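About Plundale

Hi, and thanks for clicking the link everybody skips! We're Plundale, a small shop that gathers examples for robots that learn by copying. If you've ever taught a kid to set the table by standing behind them and moving their hands, you already have a pretty good idea of what we do all day (with less spilled milk, mostly).

I started the company after years of writing robot programs the old way, line by line. You'd spend a month getting an arm to pick up one cup, then somebody would buy different cups. I got tired of it. So when people started getting good results from just showing the machine what to do, over and over, I rented two rooms and went looking for someone who'd pay me to do the showing. Vendby was first through the door. They wanted a robot that could handle food on a plate, and they needed 400 good examples by May. We got them there, and we've been at it ever since.

What a day looks like

One try at a task is called an episode. Somebody drives the robot through it from start to finish, the cameras and joint readings get saved together, and then we clear up and go again. It sounds dull and some of it really is, but you get oddly attached to a nice clean run. Our operators will call each other over to watch a good one!

Kitchen work is still most of what we do. Plates, bowls, vegetables, moving things from here to there. Leafy stuff is the hardest, if you ask me. It bends, it slides, and no two pieces sit in the fingers the same way.
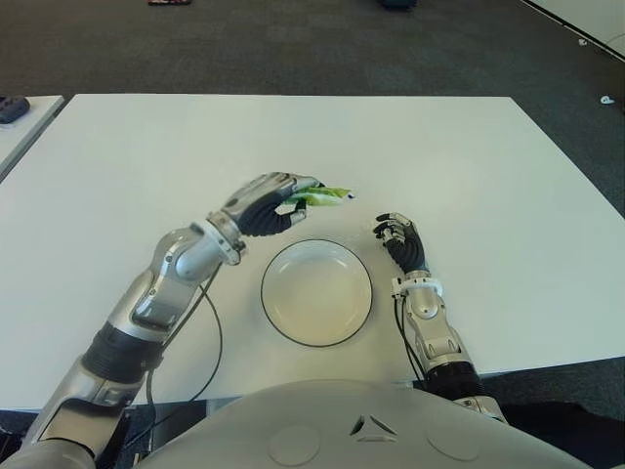 Greens in the left hand, plate in the middle of the table.

We don't run a task the same way every time. The plate gets moved a bit, the food comes in from another side, one hand does the job and then the other one does. A system that has only ever seen a plate in one spot has learned the spot, and we'd like it to learn the plate. So our task sheets have a little block at the top where the operator writes down what changed since the last episode. I made the first version of that sheet on the back of a pizza menu and it hasn't changed much.

We also keep the bad ones. A dropped piece of lettuce is worth having as long as it's labeled as a dropped piece of lettuce, and some of our customers ask for more of those than I ever expected.

The close-up views

A camera up at head height is great for seeing the whole table, but it can't tell you much about what the fingertips are up to. The hand gets in its own way. That's why we like to record from the wrist as well, looking along the fingers from underneath.
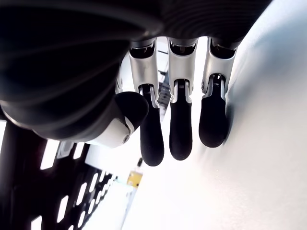

Wrist views are a pain to get right, I won't lie. The light changes every time the arm turns, so white surfaces blow out and dark rubber goes darker still. We used to fuss over that a lot. These days we leave more of it in than we did, as the robot is going to meet bad light wherever it ends up working, and we save our fussing for timing. If the wrist video and the joint readings drift apart, the episode is no good to anyone, however pretty it looks.

Every episode gets watched by a person before it leaves the building. We check that it starts and ends where it should, that all the views are there, and that the label matches what happened. On a big order we pull 100 at random and have a second person go through them cold. If 5 or more come back with a problem, we stop and look at the whole batch again. It's slow, and I've lost a bid or two over it. Fine by me.
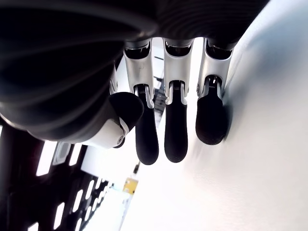
Three fingers and a thumb, seen from below the palm.

Who we work with

Besides Vendby, we gather examples for Jekier, who build software for two-armed robots, and for Ruchti, a research outfit that mostly wants the same simple task done in as many ways as we can dream up. Ruchti's last order came to almost 1,000 episodes and I think we all put plates away differently at home now.

We take small jobs too. If you have a task in mind and no idea how many examples it needs, write to us and tell us about it in plain words. We'll usually suggest a short trial set first, so you can train on it and see what's missing before you spend real money.

Visiting and working here

You're welcome to come by and try driving the robot yourself. Most people are terrible for the first ten minutes and then something clicks. We hire operators a couple of times a year, and you don't need a tech background, just patience and steady hands. Open spots go up on the Jobs page.

Page last updated 6 Dec 2023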